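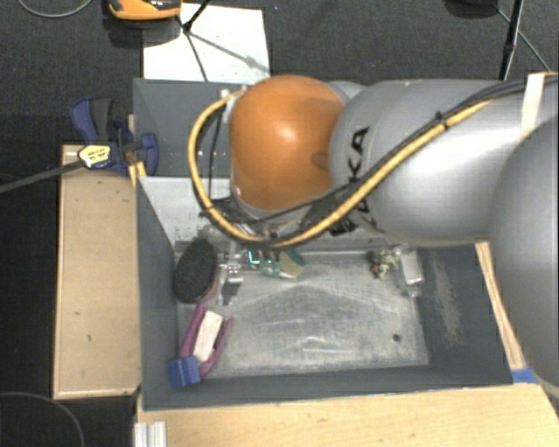
Forum > Werkstatt und Lager > Behälter und Kästen

Zerkratzter Boden in grauer Kiste – abschleifen oder Einlage?

Plason
Ich habe eine rechteckige graue Kiste, oben offen, dunkle blaugraue Wände, der Boden heller und metallisch wirkend. Sie steht zwischen hellen Holzbrettern und wird täglich mit Kleinteilen befüllt. Der Boden ist inzwischen überall verkratzt und spiegelt in der Mitte diffus. An der rechten Wand ziehen sich staubige, helle Schleifspuren nach unten, dazu ein kleiner dunkler Fleck am Boden. Mich stören vor allem die Reflexe, flache Teile sind darauf schlecht zu erkennen. Isopropanol habe ich im August probiert, ohne Wirkung. Lohnt sich Schleifen, oder gleich eine Matte?

Clurnlow
Schleifen würde ich lassen. Erst das Material bestimmen: Magnet an den Boden halten, dann an die Wand. Ist der Boden beschichtet, ist die Schicht nach dem Schleifen weg und der Untergrund liegt offen. Die hellen Spuren an der Wand sind vermutlich Abrieb – feuchtes Mikrofasertuch, etwas Neutralreiniger, trocken nachwischen. Gegen die Reflexe hilft eine matte Gummimatte, 2 mm stark, ohne Profil. Am Boden messen, nicht am oberen Rand, bei schrägen Wänden weichen die Maße ab. Matte auf jeder Seite 2 mm kleiner schneiden und lose einlegen. Kleber bekommt man später schlecht wieder heraus.

Tarar
Bei mir liegt Filz drin. Geht auch, fusselt aber.

Ilau
Falls doch geschliffen wird: Vlies statt Papier, nur in eine Richtung, Probestelle in der Ecke. Körnung 300 hat bei meinem Blechkasten gereicht. Den dunklen Fleck vorher mit dem Fingernagel prüfen, Kleberreste lassen sich abheben, Rost nicht.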